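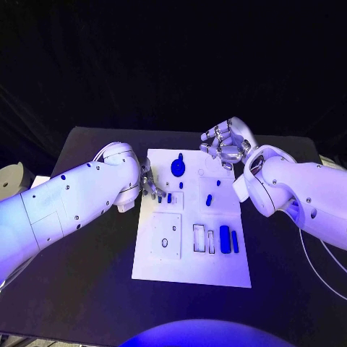

Illedley High Student Newspaper – Progress Report to the Granero Fund

Prepared by Solange Fontes, teacher adviser

Dear friends at the Fund,

I meant to keep this to a single page, but it has been a busy term and I'd rather you heard the good bits properly! When your grant came through in February we had a newspaper in name only, with two keen editors and a layout program that crashed whenever anybody added a headline. We now have 18 students on the masthead, from Grade 8 right up to the graduating class, and the first two issues are out.

Each issue had a print run of 400 copies. The first went quickly (the cafeteria price story helped, I'm sure), while the second sat a little longer in the racks near the gym, so we're moving those racks to the library doors. Printing was done by Gimer, who were very patient with us over the colour proofs and let us resend the centre spread at nine in the evening.

Bram Vermeulen has been coming in at lunch to teach interviewing, and the students adore him. He makes them practise on each other first, then on the office staff – a much tougher crowd. A few of our shyer writers are now asking for the sports coaches, which I did not expect by this point in the year.

We are behind on the website. The student who was building it moved away, and her replacement is still learning his way around it. I hope to have the back issues posted before exams, and I'll write again if that slips.

Spending is on track apart from paper, which cost more than we budgeted. I'd like to move a little over from the travel line, if you are agreeable.

With warm thanks,
Solange

Share this report | 2 comments

Contact us | © Illedley High Student Newspaper | Back to top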